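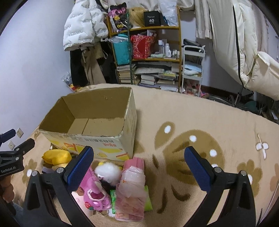

The woman who runs the Gulanach toy exchange has a rule about boxes, and she told me what it was before I had got my coat off. "Everything comes out first," she said. "All of it, on the floor, where you can see it. If you leave half of it in the bottom you'll only tidy the top, and then you've done nothing but make a nicer-looking muddle."

She has been helping families sort their soft toys for seven years, first from her own sitting room and now from two rented rooms above the old bakery in Arruda, and in that time she has developed strong feelings about cardboard. Plastic tubs crack, she thinks, and their lids wander off, whereas a worn old box with its flaps taken away is easy for a small child to reach into (and to climb into, which she regards as a point in its favour). "I like one that's a bit dented. Children aren't careful with it, and why should they be?"

I asked what goes back in first, expecting a simple answer, and got a very happy quarter of an hour on the subject. The big plush toys go along the bottom, lying down, and the fluffy ones next, "because they squash and they forgive you". Pouches stand up at the side. Keyrings and other little bits never go in loose; she puts them in a clear bag, so that whoever is hunting for one needn't tip the lot out again. "And they will tip it out, my love, whatever you do. So do it on a rug, it's kinder to everybody's knees."

The exchange passed on 285 toys in July, her busiest month yet, and she is hoping for a good many more before Christmas. What about the ones a child can't part with? She looked quite shocked that I should ask. "Oh, those go straight back on the bed. They were never in the box to begin with, as far as I'm concerned."

The next sorting afternoon is in the upstairs rooms, and there will be tea.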